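Wall-mounted Coat Racks and Hall Shelves: Frequently Asked Questions

These are the questions we get most often about the Nimton range. If yours is missing, send it through the contact form with your order number and we will reply by email.

Which rack should I choose for a narrow hallway?

The Nimton Slim. It stands 11 cm out from the wall with the hooks folded down, and most people can pass it without catching a sleeve. The Nimton Standard is deeper and better suited to a porch or utility room. If your front door opens towards the wall where the rack will go, open the door fully and measure the gap behind it before you order.

What is the difference between Nimton and Zoëga?

Nimton racks have hooks and a top rail. Zoëga is our shelf range and has no hooks, although a hook strip can be bought separately and screwed to the underside. The two share the same wall brackets, so you can swap one for the other later without drilling again.

How much weight will it hold?

On a solid brick or block wall, the Nimton Standard is rated for 23 kg spread evenly along the rail. The Slim is rated for 13 kg. On plasterboard the figure depends on the fixing you use, and you should go by the lower of the two ratings, ours or the one on the fixing packet. Wet winter coats weigh more than people expect - please allow for this if you have a large household. 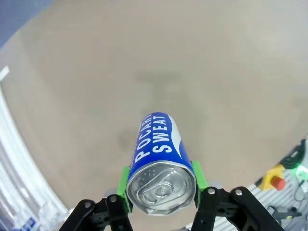 Are screws and wall plugs included?

Screws are included with everything. Wall plugs for masonry are included with the racks but not with the shelves. We do not supply plasterboard fixings, as the right type depends on the thickness of the board and what is behind it.

Can I fit it myself?

Yes. You will need a drill, a spirit level, a pencil and a crosshead screwdriver. Check for pipes and cables first, especially above light switches and radiators. The paper template in the box shows the hole positions at full size. Tape it to the wall, level it, mark through it and take it down before drilling.

Is the wood treated?

All our racks and shelves are oiled before packing. The oil gives light protection against marks but does not make the wood waterproof. Wipe up drips when you see them and do not leave plant pots standing on a shelf without a saucer. We suggest a fresh coat of oil once a year. Any clear furniture oil will do. 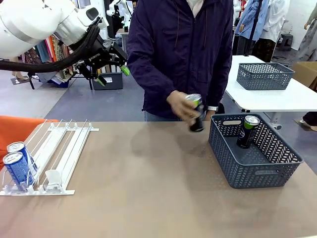 Do not use spray polish. It leaves a film that stops the oil soaking in, and the only way to remove it is to sand the surface back. If you have already used it, a light rub with fine paper along the grain and two thin coats of oil will usually put things right.

Can I buy spare hooks?

Yes, in packs of two, in black or brushed steel. The part number for the current hook is 1093. Racks bought under the old Wornar name used a smaller hook with a different thread, and the current one will not fit. We have a small stock of the old hooks left, so please ask before ordering.

Do you deliver to flats?

We deliver to the main entrance of the building. The long racks are sent by our carrier, Varkov, who will text you a delivery slot the evening before. Shorter items go by ordinary post. If the building has a lift, check that the carton will fit, and note that the box is longer than the rack inside it.

Can I return a rack once it has been put up?

Only if it is faulty. Racks that have not been fixed to a wall can be returned within the period shown on your receipt, in the original carton and with all the fittings. Return postage is paid by the customer unless we sent the wrong item.

When will the corner shelf be back in stock?

We expect the Zoëga corner shelf in March. We do not take advance orders, but you can leave your email address on the product page to be told when it arrives.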